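About Shenoy Sky Survey

We check claims about the night sky, mostly other people's and sometimes our own.

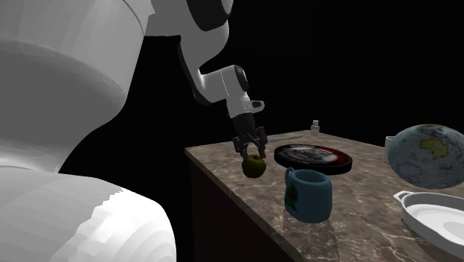
A white and gray robot arm over a table, in a computer rendering.

Shenoy started in Pletville with one telescope and a stack of meteor reports we didn't believe. Of the 822 fireball sightings sent to us so far, 40 held up. Most of the rest were Venus or airplanes.

Our second site is at Skerkness, where the skies are supposed to be perfect. They're fine. August is hazy.

We don't name stars for money. Send reports to the Lilstead office, with a time and a compass direction.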